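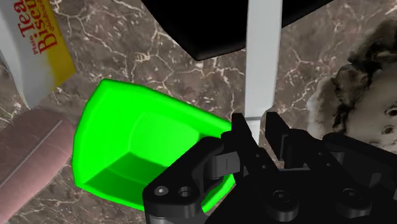
Gripper Week at the Condgate Bench

Print this article | E-mail this article

Dec 29, 2025
By Consuelo Marín

I spent most of the quiet stretch before New Year's down at Nuvdale's training shop in Condgate, where the little countertop handling cell has finally had its gripper service. If you read this column you know I've been grumbling about that cell since September. It picks up bowls and boxes all day for the kitchen-goods people over in Arroyo, and for weeks it had been getting lazy on the left side. Well, it's done now, or close enough to done that they let me stand next to it with a coffee.

The counter on the gripper's service log read 2156 when we started. That's cycles since the last tear-down, and the shop's own rule is to open it up at 2000, so yes, we were 153 over by the time anyone noticed and then we ran three more to watch the fault happen. (I was told off for that, and fair enough.)

The fault was easy to see once you knew to look. The arm would come down over a bowl, one finger inside and one finger outside the rim, and the fingers would start to close together like they should. Then the left one would hang back a hair. With a heavy bowl you'd never care. With a light one the whole thing gets nudged sideways before both pads are on it, and after that the cell doesn't know where the bowl is anymore.

My first guess was the finger pads, and I was wrong about that. Everybody blames the pads! They're the raised part up by the fingertip that does the touching, and they do get shiny and hard with use, but these two were fine when we wiped them down with a damp cloth and then a dry one. The real trouble was lower, in the linkage. One of the pivots on the left side had picked up grit - fine gray stuff, packed into the housing - and it was dragging every time the finger swung.

So out it came. You park the arm, lock out the power and wait for the light on the cabinet to go dark. Then you put one hand under the finger before you touch a screw, and I'd like to stress that part, having once chased a spring across the floor of the old Clinusberg plant on my hands and knees. The small screws come out first and go in a dish in the order they came. I use a muffin tin. People laugh at the muffin tin and then they borrow it.

The pivot pin itself was in good shape, just filthy. It got cleaned, the housing got cleaned, and it went back with a very thin smear of grease. I mean thin. The last person in there had been generous, and the extra had crept out and caught every bit of dust going by, which is probably how we got into this mess in the first place. The right finger got the same treatment while we were at it. It wasn't dragging yet, but it had the same grease on it.

Putting it back together took longer than taking it apart, as usual. The slotted plates want to be lined up before you snug anything down, and if you tighten one side all the way first, the other side fights you. Go a little at a time, back and forth. Move the finger by hand between turns. You can feel a tight spot long before a motor will complain about it.

After that comes zeroing, and this is where Nuvdale does something I really like. Before the real arm moves at all, they run the whole reach in simulation, on a rendered counter crowded with odds and ends. The bowl is in there, bright green, with a tea biscuit box near it and a lumpy gray thing like a chunk of rock off to the other side, all on dark brown marble with pale veins running every which way. I asked why the clutter and was told that a clean table is no test of anything. The green rim is easy for me to pick out against all that brown, and the black fingers hide a good part of it once they're over it, so you want to know your numbers are right before you lose sight of what you're reaching for.

They check the approach angle there first, then how far the left finger hangs over the rim, then how much room the other one has before it gets into its neighbors. There's a long pale rod standing up right behind the fingers, and that's the one I kept watching. If your zero is off, that's the kind of thing you clip.

We had to go back and change the offset twice. The first number was the old one, carried over by mistake from the settings file, and the second was a typo (mine). With the right one in, the real arm got to move, at crawling speed, with a plastic bowl and my hand on the stop button. Both fingers came in together. I'll admit I made a noise.

The shop has changed two things in the log sheet. The pivot housings now get a wipe every time the pads do, and the grease goes on with a toothpick. There's still a faint click on the right side at full open that I don't love, and the day crew says it has always done that. I'm going back in the new year with a flashlight to listen to it some more.

If you run a cell like this one and you've got a finger that hangs back, write and tell me what you found in it. I'm collecting these now.

Print this article | E-mail this article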